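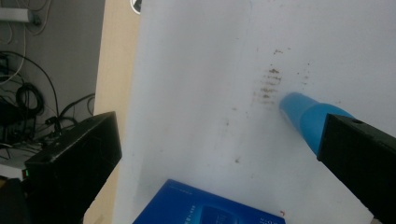
Wiping FAQ - Litow project

Search this site Go

What's the method?
Person does the job with the hand-held gripper, camera on it records. Policy (Guditari) learns from those clips, no robot arm needed at that stage. We add a stroke label, so start and end of each wipe pass.

How much data?
183 demos for the board task. The older set had 2,000 but no stroke labels, and it did worse on streaky marks. Still writing that bit up.

Why dark marks on a white board?
Easy to score. We count dark pixels before and after, same patch. Brown on white gives a clean threshhold, mostly. Faint old pen lines mess with it a bit, so those get masked. 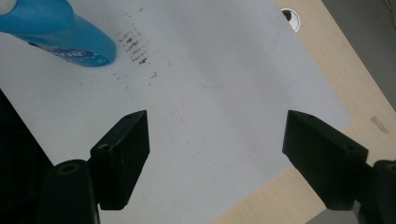
Does the bottle matter?
Yep. Blue bottle near the marks = clutter. Policy has to go for the smudge, not the brightest colour in view. First version failed at this 23 times, mostly reaching for the bottle.

Can I train on my own clips?
Should work. Keep the marks in view at the start, and dont rush the strokes. Wanach loader reads both formats.

Known problems?
2 big ones. Glare on glossy boards, and pressure, which we dont record at all. Mai branch has a fix for the glare, not merged yet.

Contact: Litow project desk | © Litow | Back to top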